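In Defense of the Guest Room Nobody Designed

My aunt's apartment in Wavville has a spare room, and for 7 years I have slept in it every December under whatever sheets came to hand. Lately I stay in rentals when I travel, and I have come to miss her taste, or her cheerful lack of it. The rentals are gray. The pillows are gray. In Dudamholm I paid 385 a night for a room the color of wet cement, with a card inviting me to "unwind."
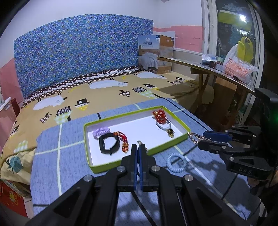

The tyranny of the tasteful

Somebody decided that grown people can only rest among neutrals. I blame the listing sites, where a room has to offend no one in six photos.

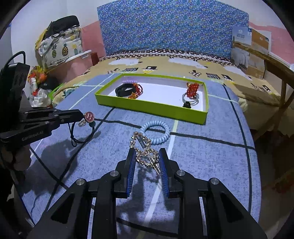
Hosts will tell you that plain rooms are easier to keep up, and I believe them. But a room with no odds and ends in it has no one in it either. I would happily trade the scented candle for a blue tablecloth with a beaded bracelet and a gold hair clip on it, the sort of things people own and use. My friend Pongsak Siriwan rents out a room in Nultari and was told by a consultant to remove his mother's clock. He removed the consultant. He still gets bookings - fewer than the cement people, I admit, and his guests do complain about the chiming.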